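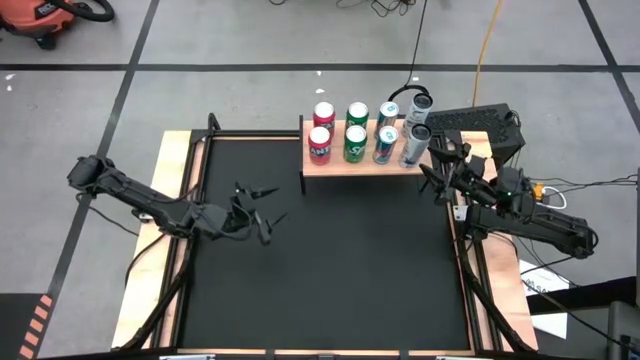

Aparecida Nogueira

Handout 6: The shelf collision
Robot Handling, second-year option

Read this before the lab. It covers the fault on the two-arm cell in February, what we found in the log, and the checks you will make before you run your own program.

The task

The cell has two arms mounted on opposite sides of a black work surface, with a small raised shelf at the far edge. Drinks cans stand on the shelf in two rows, with matching cans one behind the other. The program, called Dillix, takes a can from the front row, sets it down on the work surface, and returns for the next. The right arm works the right half of the shelf and the left arm the other half.

Look at where the right gripper is: open, close to the end of the shelf and just beside the tall can at the front. There is very little room there. An error that would do no harm over the middle of the table matters a good deal at that end.

What went wrong

Halvard Dalen was running the program at the normal speed setting. The first picks were fine. On the next one the right arm came in from the side, touched the tall front can with one finger and kept going. The can was pushed into its neighbour and both fell off the shelf. The arm then pressed against the edge of the shelf top until Halvard hit the emergency stop. No one was hurt. The gripper finger was bent and had to be replaced.

Cause

There were two faults, and either one alone would probably have passed unnoticed.

The first was the shelf position. The shelf had been taken off for cleaning and put back 30 mm to the right. The program still held the old position. Nothing in the start-up routine compared the two.

The second was the contact limit. The arm should stop when the measured force goes over the limit in the settings file. Elsa Holmgren had raised this to 200 N for a test with heavier parts and it had not been put back. The log shows a peak of 176 N against the shelf, so as far as the controller knew, all was well.

Note the second point carefully. The protective function was switched on and working as set. The value was wrong.

What was changed

The shelf now has a fixed stop at each end. The contact limit is loaded from a locked file at every start, and a test that needs a higher one must ask for it by name. The arm moves at slow speed for the first pick on each side.

Before you run

Check that the shelf is hard against both stops.
Read the contact limit on the screen and write it in your lab book.
Keep hands and sleeves outside the side boards while the arms are powered.
One person holds the emergency stop and does nothing else.
If a can falls, stop the arms first. Do not reach in for it.

Questions to prepare

Why did the first picks succeed with the shelf in the wrong place? Would a lower speed alone have prevented the damage? Where else in the program is a position assumed and never measured?

Bring written answers to Berwyn Probert's session. The full log is in the course folder under Havton.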